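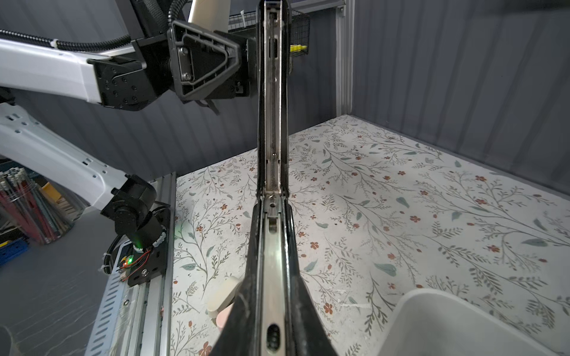

Features > Home & Making > The Work Table

Carville in December, four in the afternoon, and Chantal Sandhu is already turning the lamps on. She rents the long room over the old Zacharias dry goods store and has spent over 1,000 hours in it, by her own count, mostly at the table. So, the table. Everybody who climbs the stairs asks about it. It's the flowers first, small rust-red ones with five petals, sage leaves, thin branching stems on white. Then the color off to the side, the clear cylinder of reds and pinks and teals next to the blue crate. Yellow bin behind. She likes the loud stuff kept at the edge and the middle left quiet.

"I tried plain white for a year," she says. "It felt like the dentist."

The pattern came from Jendent, a two-person print shop down the block. $138 for the piece, cut to length. Mervin Arsenault drew it, going by weeds he pulled out of his own driveway. He went through 196 sketches before he got a stem he could stand. Still doesn't love the leaves.

"Too polite," he says.

Cleaning: damp cloth, a drop of dish soap, no scrubbing pads. Sandhu wipes it down at noon and again before she locks up. Ink is the enemy. One blot near the window end, from her first month, she just puts a mug on it.

Storage is simple and a bit bossy. Things you grab all day go in clear containers. Things you grab once a week go in colored ones. Paper goes on the shelf, never the table, and she means never. Arsenault left a stack there once and got it mailed back to him.

The room itself cost $2,230 to fix up, most of it wiring and paint. She'd had her eye on an Ekon cabinet for the back wall but teh stairs turn too tight, so the back wall has hooks. Aprons, tape, a broom.

What would she change? The lamps, maybe. A second stool. Arsenault wants to redo the print in blue for spring and keeps bringing over swatches, she keeps putting them in a drawer.

"He can have the hallway," she says, and goes to find the dish soap.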